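July 1, 2024
From: the list member at Pralow Street

Re: [toma-share] Sorting day, small things from the kitchen and the drawers

Hello all,

Thank you for the replies to my message from last week. I answer under the quoted part, so that the people who joined the list only now can follow. I hope my English is clear enough. If something is not, please write to me and I will try again.

> Can you tell us how you sort the very small things? We moved into
> the Arkham building in December and we still have one box which
> we only call "the mixed box". There are lenses in it, and pens,
> and chopsticks without a partner. Every time I open it, I close
> it again. Also, do you wash the chopsticks before you put them
> on the swap table, or after somebody takes them?

I know this box very well, I have had the same one in three flats. My way is slow but it works for me. I use the bed first and the table second.

The bed is good because it is wide and soft, and glass does not roll off it so easily. I keep the old cover on it for this work, the grey one with the white grid and the big blue star. When something belongs together with something else, I put both on the star. It is a little childish, but my eyes find the place quickly. Last time the magnifying glasses were there, and the round teal disc beside them. I am still not sure if the disc is a lens or a filter. If a member of the list knows about such things, I would be glad to hear.

The order I follow is this:

1. Glass and lenses. Take these out of the box before anything else, and lay them flat with some space between them. Wipe each one with a soft cloth, from the middle to the rim. Do not use the kitchen sponge, I did this once and I am still sorry. Try every magnifying glass on a page with small print. If you can read the page comfortably, keep it or offer it. Dark lenses I put aside, because they are not useful for reading.
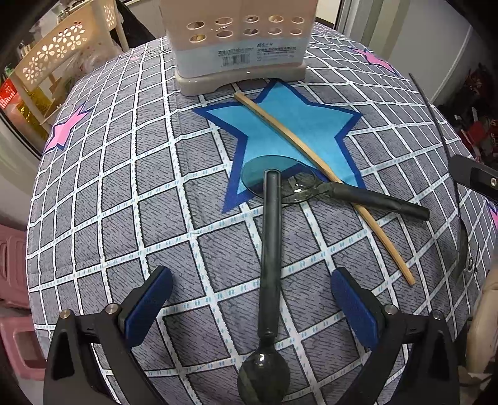
2. Chopsticks and other long things. For these I go to the table near the kitchen. Stand them upright in something, so that you can compare the tops. Plain wooden ones are the most difficult, as they all look like brothers. The patterned ones are easy. I have a blue and white one with a spiral, and I would recognise its partner from far away, if it ever came home. Roll each stick slowly on the tablecloth. A bent one will wobble, and you should not offer it for eating. It can still hold up a tomato plant on the balcony.

3. Baskets. Put the things back only when the basket is clean and dry. I like a plastic basket with slots, because the crumbs fall through and you can rinse it in the sink. Please do not line it with paper towel – it becomes damp and after two weeks there is a smell.

4. The rest. Whatever has no name and no use after two sorting days goes out. I am strict with this, although my heart is not.

About the washing question: I wash before. Hot water, a little dish soap, and then I let them stand with the eating end up until the next morning. Wood with a crack I do not share, as food can stay inside it. Lacquered or painted ones should not lie in water, the colour gets dull. It is more polite, I think, if the person who takes them can put them directly in the drawer at home.

I have to say that the kitchen itself makes this easier for me than in the old flat. The oven is built in under the counter and the hood is directly over the stove, so I can cook a soup and sort at the same time. The red double-happiness decorations are still on the upper cabinets. I am asked sometimes when I will take them down, and my answer is that I like to see red when I cook.
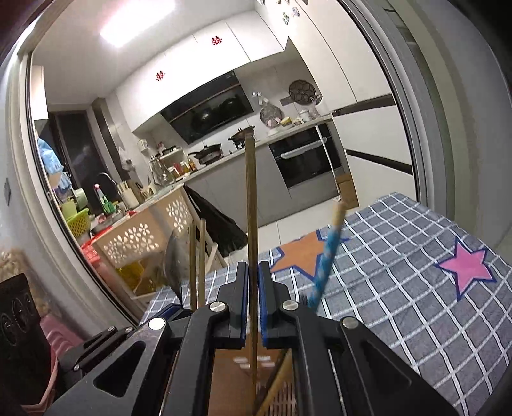 What should I do with single chopsticks that never find a partner?

Tie them together with a rubber band and write "singles" on a small label. Two plain ones of the same length can make a new pair, even if they were not bought together. Check that the tips meet when you hold them closed. The others are fine for stirring paint, for testing a cake, or for cleaning the corner of a window frame.

One more practical thing. The subject line of the next sharing message should have the word SMALL in it, so that those who want only furniture can skip it. The archive of this list now has some 3034 messages, and it is not easy to find the old offers without such a word. My first message about the drawers is number 1216, if you want to read how I did the cutlery. I would do it differently today, but the part about labels is still correct.

I also received the Plimus storage boxes which a member offered in the spring. They are too deep for small things – everything goes to the bottom and you are again with a mixed box. For winter scarves they are very good. If you would like to exchange one of them for something flat with a lid, please answer to me directly and not to the whole list.

With kind regards, and good courage with the box,

the list member at Pralow Street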